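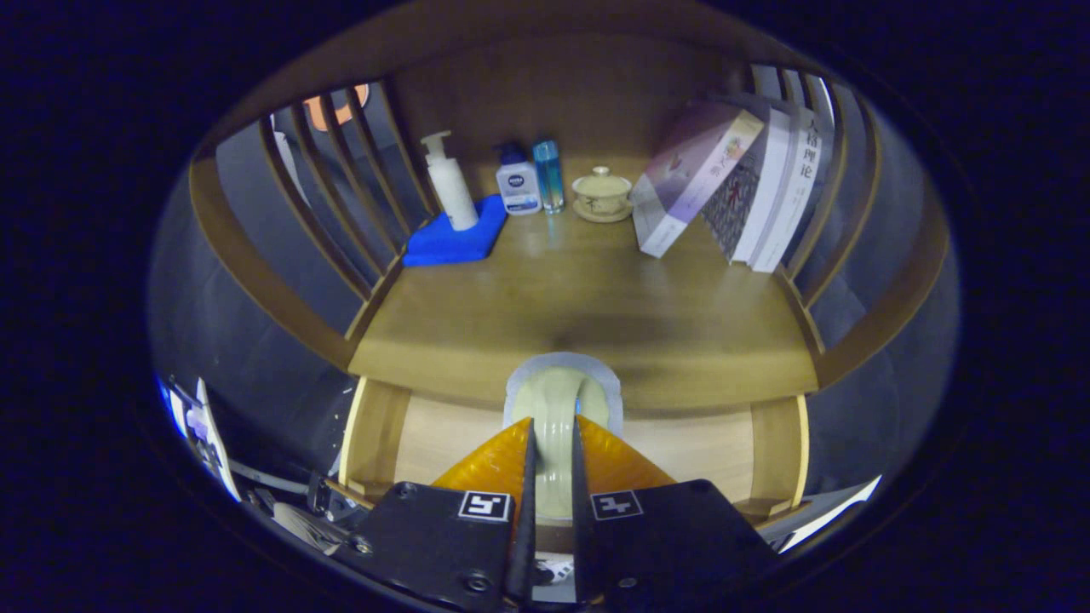

Green cup between the pads, wooden shelf behind. Both markers in view.

Gornum gallery: the software side

Welcome to the picture page for Gornum, our small stack for teaching arms to tidy shelves. The hardware gets plenty of attention on the other pages, so these notes stick to the code: what the camera sees, what the tracker makes of it, and what the planner does next. I've had a wonderful time with this one and I hope some of it rubs off!

The notes below all go with the cup picture at the top, and they follow the order the software runs in.

Lens first
The wide lens bends every straight line, and the shelf edge shows it nicely. We used to flatten each picture before doing anything else. Now the model takes the round view as it comes and only the marker code gets a corrected copy. It saved us a whole stage and the far corners of a shelf stopped smearing.

The markers
There is one square marker on each finger, 2 in all, with different patterns so left and right can never be swapped. Evov, our tracking module, finds them both and turns the distance between them into a finger opening. No encoder, no extra cable – the opening comes straight out of the video. I still think this is the neatest trick in the project.

When a marker goes missing
Glare or a stray sleeve will hide one now and then. Evov holds the last good value for up to 19 pictures and then flags the stretch for a person to look at. An earlier version guessed and carried on, and the guesses were lovely smooth curves that had very little to do with the fingers.

Soft pads
The amber pads give when they press on something, so a finger opening alone won't tell you how wide the cup is. Pacheco is the little routine that learns the difference. It looks at the opening over time, spots where it levels off and calls that contact. Glossy round things like this cup are my favourite test for it, and the hardest.

Finding the cup
The cup is pale green and its rim has a lighter ring that catches the light. The detector loves that ring! On matt mugs it has to work from the outline, and you can watch the confidence wobble as the hand comes in.

What's on the shelf
A pump bottle on a folded blue cloth, a Nivea bottle, a clear blue one, a lidded tea cup on its saucer, then three books. For the planner this is a proper puzzle. Tall thin things and leaning things get a wider margin, and the book that tilts to the left gets the widest of the lot.

Choosing a spot
Cavik is the planner. It scores patches of shelf for room, reach and how far the wrist has to turn, then keeps the best 20 and tries a path to each. The stretch between the tea cup and the leaning book is just the kind of place where it has to weigh a short path against a tight fit.

Slats and gaps
The slatted sides are a gift for testing. Depth estimates used to leak through the gaps and Cavik would happily plan a route out of the side of the shelf. A small filter that joins up repeated thin edges put a stop to that.

Replays
Our shelf set now holds 2161 clips, and every change to the code is replayed against all of them overnight. The report is a plain table with the worst clips at the top, and reading it over breakfast has become a bit of a habit.

Next up is a better viewer, with the finger opening drawn under the video so you can scrub both together. More pictures in October.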